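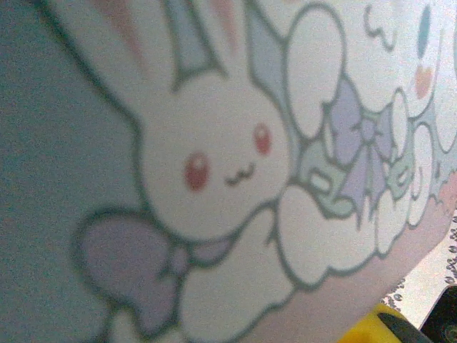 Monday, a.m.

Bunny print, color check before the wash series. Working from the Nestent sheet and the reference chips J. Howlader left in the drawer.

Outline is the dark gray-green, not black. Matched it under the lamp to the Khan chip set, chip 282. Last month's entry has it down as black; corrected in the margin. Ear stripes are the soft pink, closest chip 374, a shade cooler than I'd like but within tolerance. Pale blue shading on the inner edge of the right ear only. Checked against the artwork file and the file has it the same way, so leave it.

Bows: both lavender, on the gray side. The one at the neck and the one over the mint band read the same to me at arm's length. Did not measure the second one. Mint is the weakest color on the piece and the one I expect to go first.

Eyes are solid red with a white highlight. The highlight is bare ground with no ink, so any bleed from the red will show there before it shows anywhere else. Use the eyes as the bleed check point from now on. The mouth is small and would be the second place to look.

Wash plan, same as for the Zarnavow batch:
5 cycles, cool, line dry, then compare to the unwashed half.
Continue to 50 if the mint holds.
Stop and log if the red moves at all.

Swatches to be cut so each one has a piece of outline, a piece of bow and some mint. The area to the right of the neck gives all of that in one cut. Keep the face whole for the control.

Ollov detergent only. The other bottle has brightener in it and threw off the whites in December; do not use it for anything with a white ground. I moved it to the lower shelf and taped the cap.

Open items:
Lamp needs a new tube, the left end is yellow. Readings taken at the right end of the bench until then.
Jahangir to confirm whether 374 is the current pink or the old one. The chip has no revision mark.
Need a second person to grade the mint. My grades ran half a step high on the last two sets.

First cycle goes in after lunch.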